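Cómo guarda la partida una consola de cartuchos

Última actualización: 10 de septiembre de 2023

Un videojuego necesita recordar cosas. Algunas solo durante un momento, como la posición del personaje o los puntos de la pantalla. Otras durante mucho más tiempo: hasta qué nivel se ha llegado, qué llaves se han recogido, qué nombre escribió el jugador al empezar. En este texto se explica dónde se guardan esos datos en las consolas antiguas de cartuchos y por qué a veces se pierden.

Dos clases de memoria

Dentro de un cartucho hay una placa con uno o varios chips. El chip principal se llama ROM. Son las siglas en inglés de «memoria de solo lectura». En la ROM está el juego completo: los dibujos, la música, los mapas y las instrucciones que sigue la consola. Se graba en la fábrica y la consola no puede cambiar nada de lo que contiene. Por eso un juego no se estropea aunque el jugador pierda mil veces en el mismo sitio.

La consola tiene además otra memoria, la RAM. En ella sí se puede escribir. Cada vez que el personaje da un paso, la consola borra un número de la RAM y escribe otro. El problema es que la RAM necesita electricidad para conservar lo escrito. Al apagar la consola, la RAM se queda sin corriente y los datos desaparecen.

Se puede comparar con un libro y una pizarra. El libro (la ROM) siempre dice lo mismo. La pizarra (la RAM) se puede llenar y vaciar, pero alguien la borra cada noche.

Qué es una partida guardada

Guardar una partida no significa guardar el juego entero. El juego ya está en la ROM. Solo hay que anotar los datos que cambian de un jugador a otro.

Tomemos como modelo un juego de aventuras llamado Nestholm. El personaje recorre un castillo, abre puertas y recoge monedas. Para continuar otro día, la consola necesita saber lo siguiente:

- el número de la sala en la que está el personaje
- las vidas que le quedan
- las monedas que lleva
- qué puertas están abiertas y cuáles cerradas

Cada dato se convierte en un número. La sala puede ser la 143. Las vidas pueden ser 5. Las monedas, 400. Una puerta es todavía más sencilla: se escribe un 1 si está abierta y un 0 si está cerrada. Ese dato tan pequeño, que solo puede valer 0 o 1, se llama bit.

Ocho bits juntos forman un byte. Con un byte se puede escribir cualquier número entero entre 0 y 255. La sala 143 cabe en un byte. Las 400 monedas no caben, así que se usan dos bytes. Un byte también sirve para anotar el estado de ocho puertas, una en cada bit.

Los programadores de aquella época contaban los bytes con mucho cuidado. La memoria era cara, y si un dato no hacía falta, no se guardaba. Por eso en muchos juegos los enemigos vuelven a aparecer cuando se carga la partida: el juego recuerda la sala, pero no a quién se había vencido en ella.

Primer método: las contraseñas

La forma más barata de guardar una partida era que la guardase el jugador. El juego tomaba los números importantes, los transformaba en letras y mostraba una contraseña en la pantalla. El jugador la copiaba en un papel. Otro día la escribía con el mando, y el juego hacía la operación contraria: transformaba las letras en números y los colocaba en la RAM.

En Nestholm la contraseña tiene 9 letras. Si se copia mal una sola, el juego la rechaza. Para detectar el error se utiliza una suma de comprobación. Funciona así: el juego suma todos los números de la partida y añade el resultado, abreviado, al final de la contraseña. Cuando el jugador la escribe, el juego repite la suma. Si el resultado no coincide con el que viene anotado, hay una letra equivocada.

Una contraseña no necesita ningún chip adicional. A cambio, es incómoda. Cuantos más datos hay que guardar, más larga es, y resulta fácil confundir una O con un 0 o una I con un 1. Algunos juegos eliminaban esas letras de la lista para evitar confusiones.

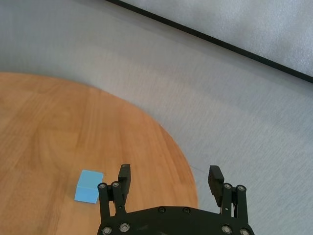
¿Por qué se borran las partidas de algunos cartuchos antiguos?

Porque la pila que llevan dentro se agota. Mientras la pila funciona, alimenta la memoria en la que está escrita la partida. Cuando deja de dar corriente suficiente, esa memoria se vacía, aunque el resto del juego siga funcionando.

Segundo método: la pila

El segundo método consiste en colocar en el cartucho un chip de RAM propio y una pila pequeña y redonda, parecida a la de algunos relojes. Con la consola encendida, el chip recibe la electricidad de la consola. Con la consola apagada, la recibe de la pila.

El chip gasta muy poco cuando está en reposo. Por eso una pila tan pequeña puede durar años. La duración exacta depende del chip, de la pila y de la temperatura del lugar en el que se guarda el cartucho.

Para cambiar la pila hay que abrir el cartucho. En la mayoría de los modelos está soldada, es decir, unida a la placa con metal fundido. Ese trabajo se hace con una herramienta muy caliente y corresponde a una persona adulta que sepa soldar. Al quitar la pila vieja, las partidas suelen perderse, salvo que se haya hecho antes una copia con un aparato lector.

Las pilas de botón son peligrosas si se tragan. No deben quedar sueltas al alcance de niños pequeños.

Tercer método: memoria que no necesita corriente

Existen memorias en las que se puede escribir y que conservan los datos sin electricidad. Dos de ellas se llaman EEPROM y memoria flash. La segunda es la que utilizan las tarjetas de memoria y las llaves USB.

En estas memorias cada bit se conserva como una carga eléctrica diminuta, encerrada en una zona aislada. Al retirar la corriente, la carga permanece en su sitio. Puede escapar con el tiempo, pero muy despacio.

También tienen un límite: cada zona admite un número determinado de escrituras. Un jugador que guarda la partida varias veces al día tarda muchísimo en alcanzarlo.

Qué ocurre si se apaga la consola mientras guarda

Guardar lleva un tiempo, aunque sea corto. La consola escribe los bytes uno detrás de otro. Si se corta la corriente a la mitad, una parte de los datos será nueva y otra será antigua. La sala puede ser la de hoy y las monedas las de ayer.

Muchos juegos resuelven el problema con dos copias. Primero escriben la copia A y, cuando está completa, la copia B. Al encender la consola, el juego revisa la suma de comprobación de las dos. Si una está dañada, utiliza la otra. Ese es el motivo del aviso «No apagues la consola» que aparece en la pantalla.

Palabras de este texto

Bit: dato que solo puede valer 0 o 1.
Byte: grupo de ocho bits.
ROM: memoria que la consola puede leer, pero no modificar.
RAM: memoria en la que se puede escribir y que necesita corriente.
Suma de comprobación: número que sirve para detectar errores en otros números.

Texto: Natália Havlíček

Comentarios

Iken
Mi hija preguntó si se puede guardar una partida en un cartucho que no tenga pila ni contraseña. Entiendo que en ese caso hay que empezar siempre desde el principio, ¿es así?

Natália Havlíček
Sí, si el cartucho tampoco lleva EEPROM ni memoria flash. Muchos juegos cortos se hicieron de esa manera.

Ševčík
Falta decir que en algunos cartuchos la pila también alimenta un reloj. En esos se gasta antes.

Koltwood
yo apuntaba las contraseñas en la última hoja del cuaderno de mates y el 5 me salía igual que la S. perdí una partida entera por eso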